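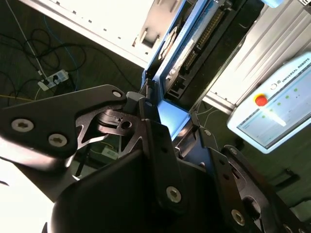
Re: [robotics-club] Teardown challenge, Stonstead

May 3, 2022

Hello all, and thanks for such a kind turnout -- I do love seeing the students argue over one drive caddy!

We're still on the old desktop cases until Clovovport confirms the venue.

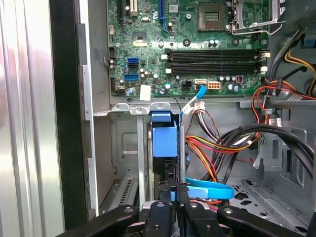
Parts go in the grey holder board, memory on the left and processor in the middle, and a dropped part costs 39 points out of 135. I know that sounds harsh, but we've talked it over since February and I'd like to keep it.
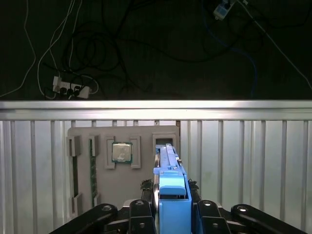 Gitel team wrote:
> Could a drop be scored lower for first-years? Ours are keen, but they're still learning to program the approach.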